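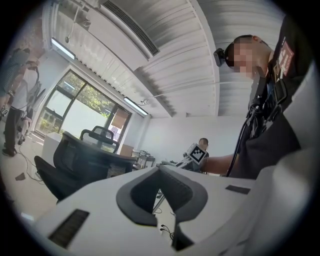 Session 6: Seating and loose leads in a shared workroom
Handout + my notes, 2020-07-02. Course lead D. Kourkoulas. Bring this to the practical.

Recap from last time
Walkways first, furniture second. If you start by moving desks you will move them twice. Most of you did in April.

1. Chairs
Mesh office chairs, five-star base, casters. Good for long sitting, bad for a room where people stand and work on their feet half the day. They drift. A chair parked mid-room is the thing people back into.
- park under the table, back to the wall, arms down if they go down
- chairs not needed this hour go out of the room, not to the middle
- hard pale floor = soft casters. Hard casters on it will skid and mark
- seat height set by the sitter, every time. Don't inherit it

Likellow case: 29 chairs, 21 people on the busiest shift. They kept the spares "just in case" and lost the whole aisle by the window. Work out for yourselves what went out the door (answer is not eight, read the shift table again).

2. Cables on the floor
Worst offender on every walk-round. Dark leads on a light floor are at least easy to see, a gray lead on gray carpet is worse. Tangles right where somebody stands are worse again.
- unplug, straighten, THEN decide route
- along the wall, behind table legs, never across the standing spot
- slack gets coiled at the table end, fixed with a hook and loop tie. No tape on the lead itself
- anything hanging off a table edge: loop it up or clip it. A hanging loop catches an elbow or a chair arm
- label both ends. Both!

Clatstead room had about 300 feet of lead on the floor when measured. Over half went to nothing at either end.

3. Worn and carried gear
People with straps and a cable on them need more room then you think. Allow a full arm's length each side, plus turning space. Two people face to face over one table: seperate their leads before they start.

4. Small stuff
Scraps, bits of card, tie ends. Pick up at changeover. Sweep before you lay cables back down, never after.

Exercise (pairs)
Rallis floor plan, second sheet. Room is 1,244 square feet. Mark the standing spots, then chairs, then cable routes, in pencil. Timska plan is spare if you finish early.

Reading: chapter on aisles, skip the bit on carpet tile. Plans back to me at the end please, I only have the one set.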